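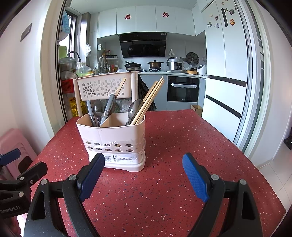
Fig. 1. Pink two-part cutlery holder with spoons and chopsticks.

Do shared kitchens really save students money? Term report, Udcombe

The housing leaflet says that students who cook together spend less. I wanted to see where that came from. The leaflet gives no source, and when I asked the Tradeva housing office on Thursday they couldn't find one either.

I handed out 148 forms in two halls and got 60 back. That is a poor return, and I suspect the people who answered were mostly the ones who like cooking.
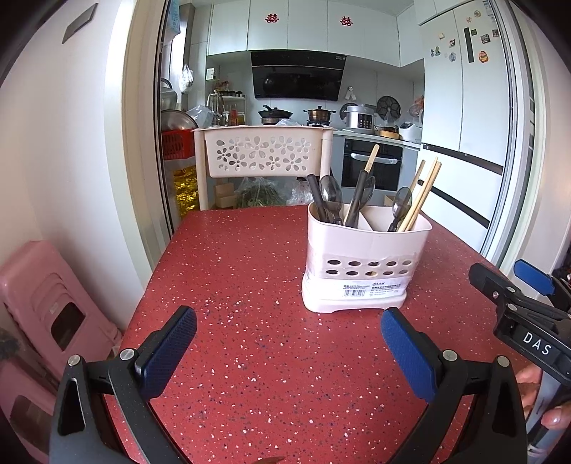 Of the 60, only 11 said they shared a meal more than once a week. The rest cooked alone, often at the same time as someone else, so the hob was used twice for the same pasta. It is hard to call that sharing.

Nanna Bisgaard, who helped with the forms, thinks the saving is in bulk rice and oil. Maybe. None of our forms asked about waste, and half a sack of stale rice isn't cheap.
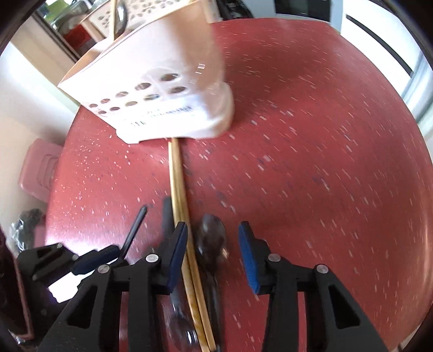 The Thorlacius hall claims its residents save 90 pounds a term. I asked how it was worked out and was told it was "a fair guess". I have left it out of my results.

My own view is that the leaflet should drop the claim until somebody keeps proper receipts for a term.
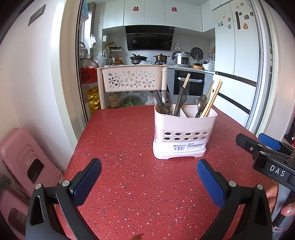
Fig. 2. Red tabletop.

Fatima Omoregie

Last updated: August
This site uses cookies. Accept / Manage settings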